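Plodum Bench Tasks: README

Version of 26 February 2018

What this is

Plodum is a set of recordings of two-arm robot work at a lab bench, together with notes on how the work of the sample room changed once the arms were brought in. The recordings were made at the Fullville site of Alcaraz, a contract testing lab that handles water and soil samples. The notes come from the people who work the bench. They are kept in the same release because the recordings are hard to use well without knowing what the job was before.

Contents

recordings/ – 2,000 episodes, one folder each, with camera frames and joint positions for both arms
notes/ – shift notes from the sample room, plain text, names removed
tasks.txt – the list of 12 tasks and the wording given to operators
splits.txt – 500 episodes held out for testing, the rest for training
CHANGES – what was fixed between versions

The tasks

All of the tasks are small handling jobs that used to be done by hand at the start and end of a batch. They include moving a tube from the rack to the bin, moving a tube from the bin to the rack, passing an item from one arm to the other, and clearing the table. Clear items are the hard ones. They have faint outlines against the brown surface and operators missed them more often than they missed anything with a colored cap. Failed attempts were kept and are marked "fail" in the episode file. Please do not drop them without saying so in your results.

Each episode starts with both grippers open and ends when the operator releases the pedal. The operator controlled both arms by hand from a station beside the table. No episode was recorded with the arms running by themselves.

How the job changed

Before the arms, two people on each shift sorted incoming tubes by hand. The work was light but repetitive, and the usual complaint was sore thumbs and wrists by the end of a long batch. Sorting is now shared between one person at the bench and one at the operator station, and they trade places at the break.

What got easier: less gripping and twisting, and fewer gloves used up. Some people who had been moved off sorting for wrist trouble were able to go back on the rota.

What got harder: operating takes steady attention, and several notes mention tired eyes. The pace is slower than by hand. The bench person spends more time waiting, and early on that time was filled with paperwork from other rooms, which was not popular. Since February the extra paperwork has gone back to where it came from.

No jobs were cut in the sample room during the recording period. Two roles were rewritten to include operating and basic arm checks, with a pay step attached. The pay step came after the training, and the notes are blunt about that – the order should have been the other way around.

Training took longer than planned. People who had done the sorting for years picked up the tasks quickly but disagreed with the written wording, and in most cases tasks.txt was changed to match what they said. The older wording is in CHANGES.

Known problems

Cables move between sessions and sometimes cross the lower part of the view.
Glare on the floor of the blue bin varies with the time of day.
The far side of the table was never tidied to a fixed layout, so do not rely on it as a landmark.
Clock times in the notes and in the recordings can differ by a few minutes.
A few episodes have the wrong task label. Known ones are listed at the end of tasks.txt.

Not suitable for

Judging the speed or skill of any person. Operator codes were removed and should not be guessed from style of movement. The shift notes should not be used as a survey either; people wrote in them when they felt like it, and the late shift wrote more than the early one.

Reading the files

The Erkurine loader reads the episode folders directly. Point it at recordings/ and give it splits.txt. Without the loader, frames are numbered in order and the joint file has one line per frame, left arm first. Left and right always mean the robot's own left and right.

Use and contact

Free for research and teaching. For other uses, write to the sample room office at Alcaraz, Fullville. Label corrections are welcome at the same address; include the episode number and the task as you read it.
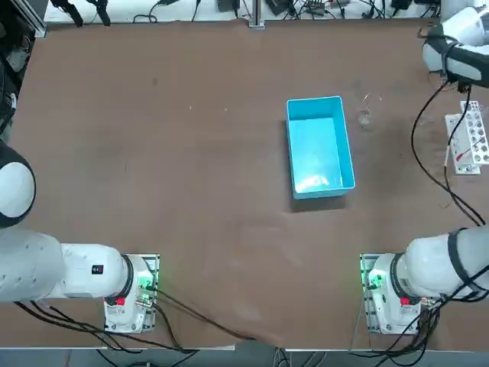 Corrections that reach the office before the next version will be listed in CHANGES by episode number, without the sender's name unless the sender asks for it. The shift notes will not be edited after release, apart from removing a name if one was missed.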